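Sink basin (play and sorting use)

A sink basin, in the sense used in this article, is a metal basin with a drain in the floor that is used dry, as a container for small toys and blocks. The practice is known from playrooms, toy libraries and workshops, where old kitchen sinks are easy to get and easy to clean.

Form

Most basins of this type are rectangular, with a flat floor and four walls. Common depths are between 20 and 55 centimeters. The walls keep small objects from rolling away, and the floor is usually scuffed after some time of use. The drain stays in its place, closed with a plug or a strainer. It is mostly put near one wall, so that the larger part of the floor remains free.

The basin is often set on boards — this makes less noise than a bare table and protects the surface below.

Contents

Soft or light toys are preferred, as hard ones scratch the metal. Typical contents are blocks in one strong color, small animal figures and pieces of bright plastic. Anežka Kolář, in her handbook for the Praseck toy library, recommends no more than 52 pieces for one basin, and only four for a first sorting exercise. Bright colors are easier to find against gray metal. White toys can be harder to see where the wall reflects the light.

A gray metal basin with a round black drain, two orange-red blocks and a small white toy with black spots in the front left corner. 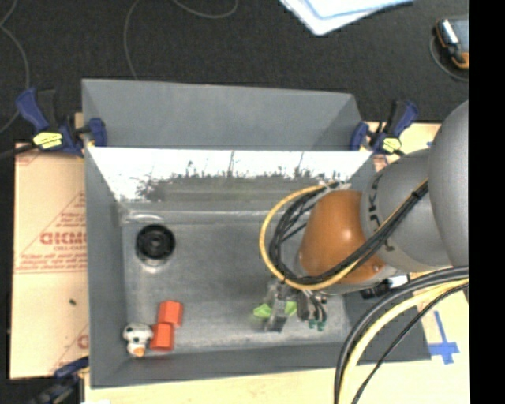 Care

The basin is emptied before washing and wiped with a soft cloth. The strainer is lifted out and rinsed separately — dust and small crumbs collect under its rim. Steel wool is not advised.

See also

Sorting tray
Toy library
Kikoswood blocks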